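Fledow Help
Home Boards Builds Grippers Motion Log in

Hand-held gripper: lost detections on a pale object over a white tabletop

Mpho Steyn

I'm building a hand-held gripper with a camera on it, for recording demonstrations at home. The later goal is a small arm that does the same jobs on the same table. The printed parts are finished and the fingers close evenly. The trouble is in the recordings.

My first task is picking up a bottle brush with a green handle and a white sponge head from a white tabletop. Over one session I kept 2,153 frames and ran a simple color and edge detector on them. The handle is found most of the time. The head drops out whenever the gripper comes in low, and the detector then reports the handle alone, so the grasp point lands too far back. Exposure is on auto. Shutter is whatever the driver picks. I'd like to avoid retraining anything until the input is stable.

Is this an exposure problem or a background problem?

Share (2)

Aurelia Cozma

Both, but fix exposure first. With auto exposure the brightness changes with whatever fills the view, so a threshold tuned at one height fails at another. Lock exposure, gain and white balance in the driver before the session starts. Then record 100 frames with the gripper clamped at its lowest working height and look at the histogram. If the tabletop is clipped, lower the exposure until it isn't, even if the darker areas look bad.

Also check that the lock survives a restart. On my build the driver returned to auto each time the cable was unplugged, and I lost an evening of recordings to it.

Share (18)

Costel Barbu

Use a darker table.

Share

Sânziana Mocanu

Aurelia's order is right. I would add two things from my own gripper, which we put together in the shared workshop at Bratside.

White on white leaves the detector only the shading in the grooves of the sponge. Edge strength there is low, and a small amount of glare removes it. Move the lamp so that it is behind the lens and high, then sweep the gripper through its full range and watch the live view for bloom. A short printed hood on the lens helps with light from the side – mine is matte black and held on with two screws.

Second, don't rely on the detector to find the head at all. The handle has usable color. Fit a line to the handle and shaft, measure the brush once, and project the grasp point along the line by a fixed offset. It tolerates a missing head. It does not tolerate a hidden handle, so drop any frame where the fitted segment is too short.

My test setup with a similar brush, low approach:

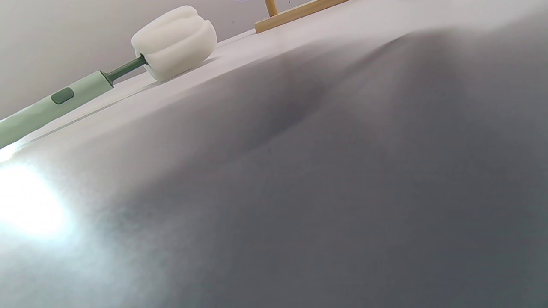

Glare at lower left, gray fabric in front, white sponge head against the white tabletop.

A frame like this should go through the length check before you trust the fit. Log the rejected frames separately – if they cluster at one height, the problem is in the mount or the lamp, and no threshold will fix it.

Share (2)

Last updated: October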